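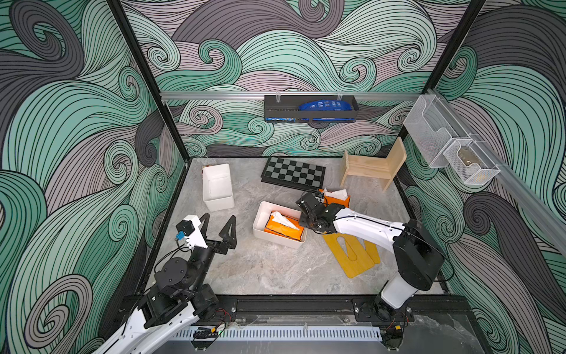

티슈 상자 앞에 모인 두 팔. 왼손은 활짝 벌리고 대기 중.

10월 내내 블로그가 조용했지요. 댓글로 어디 아프냐고 물어봐 주신 분들, 고맙습니다. 아픈 건 아니고 Clato 양팔 작업대를 한 달 빌려 쓰느라 퇴근하면 곧장 작업실로 가는 생활을 했어요. 집에 오면 씻고 눕기 바빠서 글 쓸 기운이 안 남더라고요. 이제 반납 날짜도 다가오고, 대여를 고민 중이라며 쪽지 보내신 분들도 계셔서 차 한 잔 끓여 놓고 앉았습니다. 길어질 것 같으니 여러분도 뭐 하나 마시면서 읽어 주세요.

먼저 돈 이야기부터 할게요. 저도 남의 후기 읽을 때 스크롤을 쭉 내려서 가격부터 찾는 사람이라서요. 대여는 Lostley라는 회사에서 했고 한 달에 948유로입니다. 팔 두 대에 프레임, 벽 패널, 앞쪽 레일과 배선 덕트까지 들어간 값이고, 상판 위에 올리는 살림살이는 포함이 아니에요. 혼자 내기에는 부담스러운 금액이라 모임 사람들과 나눠 냈습니다. 보증금은 따로 있으니 견적서 두 번째 장을 꼭 보세요. 저는 첫 장만 보고 신나서 서명할 뻔했답니다.

설치는 Lostley의 Mariann Vass 씨와 화상으로 통화하면서 우리 손으로 했어요. 상자 뜯고 나서 팔이 처음 움직일 때까지 70분. 안내서에는 더 짧게 적혀 있지만 저희는 중간에 커피도 마셨고, 육각 렌치를 찾느라 작업실을 한 바퀴 뒤집기도 했으니까요(렌치는 제 앞치마 주머니에 있었습니다). Vass 씨가 참 차분한 분이에요. 제가 레일 방향을 거꾸로 들고 있는데도 웃지 않고 "그쪽을 조금만 돌려 볼까요?" 하시더라고요. 이 전화 지원 하나만으로도 별점 반 개는 더 드리고 싶습니다.

벽 패널은 취향을 많이 탈 것 같아요. 민트색, 먹색, 연보라색 물결이 소용돌이치는 무늬인데, 저는 처음에 단색으로 바꿔 달라고 할까 꽤 오래 고민했습니다. 그런데 며칠 지나니 정이 들더군요. 회색 대리석 무늬 상판하고 같이 보면 어디 바닷가 찻집 같기도 하고요. 뒤쪽 은색 레일에 검은 바구니를 걸고, 오른쪽 레일에는 하얀 철망 바구니를 걸 수 있어서 자잘한 물건을 벽으로 올려 두기 좋았습니다. 바구니 집게가 작아서 손가락 굵은 분은 좀 답답하실 거예요. 저도 그랬고요.

그럼 이걸로 무얼 했느냐. 티슈 상자입니다! 흰 상자에 주황색 티슈를 넣고 구멍 뚫린 노란 뚜껑을 덮는 일이에요. 사람은 전화 받으면서도 하는 일인데 로봇 팔 두 대에게 시키면 갑자기 대단한 공사가 됩니다. 뚜껑을 수평으로 들고 와야 하고, 삐져나온 티슈 끝이 구멍으로 쏙 올라와야 하고, 그 사이 다른 손은 상자를 지그시 잡고 있어야 하지요. 저희가 한 달 동안 남긴 기록이 622회입니다. 잘된 것도 엉망인 것도 다 넣은 숫자예요. 성공률은 초반과 후반이 워낙 달라서 하나로 묶어 말씀드리기가 애매하네요. 첫 주에는 뚜껑이 거의 매번 비뚤게 앉았고, 셋째 주부터는 보고 있으면 괜히 박수를 치고 싶어졌다, 그 정도로만 적어 둘게요.

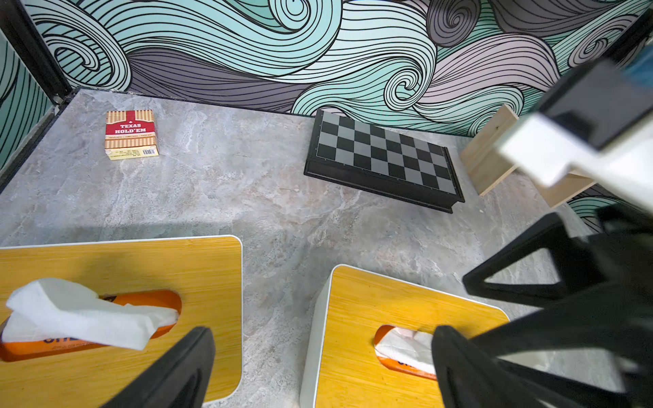 안딤턴(Andimton) 생활로봇 모임 / 양팔작업반

손목 쪽에서 보면 분위기가 아주 다르지요. 노란 뚜껑을 덮은 티슈 상자가 바로 코앞에 있고, 저 뒤로 빨간 텍사스 홀덤 카드 상자와 체스판이 보입니다. 저는 조종하면서 이 손목 화면을 제일 많이 봤어요. 전체 화면은 팔이 어디쯤 있는지 알기엔 좋은데, 손끝이 뚜껑 가장자리에 닿을락 말락 하는 순간에는 가까운 화면만 한 것이 없더라고요.

불만도 여기서 나옵니다. 삼각형으로 구멍이 난 저 검은 손가락이 화면 오른쪽 아래를 큼직하게 차지해요. 오른쪽 상자를 다룰 때는 정작 보고 싶은 자리가 손가락에 덮이는 일이 잦았습니다. 공콩, 아니 우리 반 Yanling Kong 님(모임에서는 다들 콩 님이라고 부릅니다)은 며칠 만에 구멍 사이로 들여다보는 요령을 익히셨는데, 저는 끝내 그게 안 되어서 고개를 자꾸 갸웃거렸어요. 모니터 앞에서 고개를 기울인다고 화면이 같이 기울 리가 없는데 몸이 먼저 가더라니까요. Vass 씨에게 여쭤보니 카메라 각도를 조금 바꿀 수 있는 받침이 따로 있다고 해요. 추가 요금이 붙는다고 해서 이번에는 그냥 썼습니다. 다시 빌린다면 그건 꼭 넣을 생각이에요.

그림자도 신경을 좀 쓰셔야 해요. 안쪽은 빛이 고른 편인데 앞쪽 티슈 상자 언저리에는 그늘이 집니다. 저희는 스탠드를 이리 놓았다 저리 놓았다 하다가 포기하고, 기록할 때마다 조명 위치를 공책에 그려 두는 쪽으로 정했어요. 작업대를 새로 들이시는 분은 조명부터 정하고 시작하세요. 나중에 바꾸면 앞의 기록과 뒤의 기록이 딴 방에서 찍은 것처럼 됩니다.

비교를 궁금해하시는 분이 계셔서 덧붙이면, 봄에 며칠 써 본 Nyitrai 외팔 키트는 훨씬 가볍고 조용했어요. 물건 하나 집어서 옆에 놓는 정도라면 저는 지금도 그쪽을 권하겠습니다. 책상 한쪽에 올려 두기도 편하고요. 하지만 한 손으로 잡고 한 손으로 덮는 일은 외팔로 하려면 상자를 테이프로 붙여 놓는 수밖에 없었고, 떼어 낼 때마다 끈끈이가 남아서 제가 많이 투덜거렸지요. Clato는 팔이 둘이니 그 걱정이 없는 대신, 두 팔이 가운데서 서로 비켜 가게 하는 데 또 시간이 듭니다. 처음 며칠은 팔꿈치끼리 인사를 자주 했어요. 다친 데는 없었고, 부딪히기 전에 멈추는 기능은 생각보다 일찍 걸려서 오히려 답답할 때가 있었습니다. 설정에서 민감도를 낮출 수 있다지만 저희는 겁이 많아서 기본값 그대로 두었어요.

소프트웨어는 무난합니다. 기록을 시작하고 끝내는 단추가 큼직하고, 실패한 회차에 메모를 달 수 있는 게 참 마음에 들었어요. 콩 님 메모는 "뚜껑 왼쪽 들림" 이런 식인데 제 메모는 "아이고"가 제일 많습니다. 나중에 정리하려고 열어 보니 무슨 아이고였는지 하나도 모르겠어서 한참을 다시 돌려 봤네요. 저처럼 하지 마시고 몇 글자라도 제대로 적어 두세요. 한글 메모가 파일로 내보낼 때 깨지는 문제는 업데이트 뒤에 괜찮아졌습니다. 혹시 아직 깨지신다면 버전부터 확인해 보시고요.

빌릴 만하냐고 물으시면, 두 손이 꼭 필요한 일이 있고 비용을 나눌 동료가 있다면 저는 그렇다고 말씀드리겠어요. 혼자서 호기심으로 한 달을 통째로 빌리기에는 조금 아깝습니다. Lostley에 문의하면 2주 대여도 해 준다고 하니 그쪽을 먼저 물어보세요. 홈페이지에는 안 나와 있고 전화해야 알려 주더라고요.

다음 글에는 수건 접기에 도전한 이야기를 올릴게요. 콩 님이 영상을 편집해 주시기로 했는데 요즘 바쁘셔서 조금 걸릴 수 있습니다. 궁금한 점은 댓글로 남겨 주세요. 배선 이야기는 제가 잘 몰라서 콩 님께 여쭤보고 답해 드리겠습니다.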